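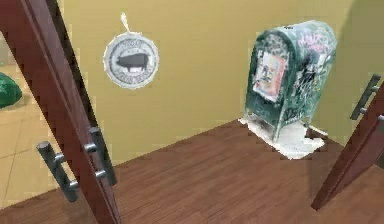
Do we need to buy the arm before we know which jobs it will do?

The order for the arm can wait until spring. The simulation licence and the computer to run it come first, and the list of jobs will be settled in simulation before any money goes on hardware.

That was the question raised most often after the November planning meeting, so this item sets out where the equipment budget stands and what each group will be asked to do next.

The plan has 2 stages. Stage one pays for simulation seats, one workstation and staff time to build the test rooms. Stage two pays for a mobile base, an arm and a gripper, plus spares. Stage two money is set aside but cannot be spent until stage one has reported. Sunita Goel, who holds the budget, asked for it to be split this way after last year's purchase of a fixed arm that was too short for half of the benches it was meant to serve.

Three suppliers have been asked to quote for stage two. Girutine offers base and arm as a single unit with one service contract. Brutetti sells the arm alone and expects the buyer to find a base. Pant will lease, with an option to buy at the end of the term. None of the quotes is final, and prices will stay out of this newsletter until they are.

What we can say is what will be compared. Each supplier has agreed to provide a model of its equipment that loads into our simulator, and each model will be put through the same 11 tasks. They include opening and passing through double doors, clearing a table, moving a bowl without tipping it, picking up a knife by the handle and placing small items in a bin. Every task will be run in several different rooms, with the furniture and wall colours changed between runs.

Doors have already caused some discussion. A base that is too wide to pass between two open leaves is no use to us, however good the arm is. Long bar handles also need a gripper that opens far enough to close around them, and the standard gripper on one of the quotes may not. A wider gripper is an extra on that quote – please do not assume it is included when you are working out costs for your own group.

Table work is the other large part of the list. Seven of the tasks take place at table height, and these decide how much reach we have to pay for. Reach is the most expensive item on all the quotes after the arm itself. If the shorter arm can manage the back of the table from a sensible parking position, we will buy the shorter arm and put the difference towards spares.
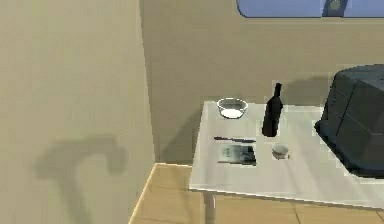
Table set out for the clearing task, Zotstead test rooms.

Groups have also asked about running costs. The following should be in your own budget and will not be covered centrally:

Gripper pads and other wearing parts
Staff training beyond the first day
Any changes to doors, thresholds or flooring in your area
Replacement of items broken during trials

Service, insurance and software renewals will be paid from the central line for the first two years. After that they will be shared between groups according to hours booked. The booking system is not ready yet, and Sunita would like to hear from anyone who has used one for shared equipment elsewhere.

On simulation time, we have bought 60 hours for outside groups to try tasks of their own before stage two. This is in addition to the time needed for the supplier comparison. Requests should say what the task is, which objects are involved and what would count as a pass. A short paragraph is enough. Please do not send video.

A simulated pass will not be treated as proof that a job can be done in the building. Glass, shiny table tops and anything soft or powdery may behave differently with real equipment, and there is a small sum in stage two for checking these cases during the loan period each supplier has offered. The loans will be for 2 weeks each and will be taken one after another, as we only have floor space for one base at a time.

Requests for simulation hours should reach the equipment office by noon on Tuesday. Late requests will go on a waiting list. The supplier comparison will be sent to group leads when it is finished, and the order will be placed after they have had a chance to reply.

Last updated: November
197 shares | 11 comments
Contact the equipment office | Copyright Zotstead | Back to top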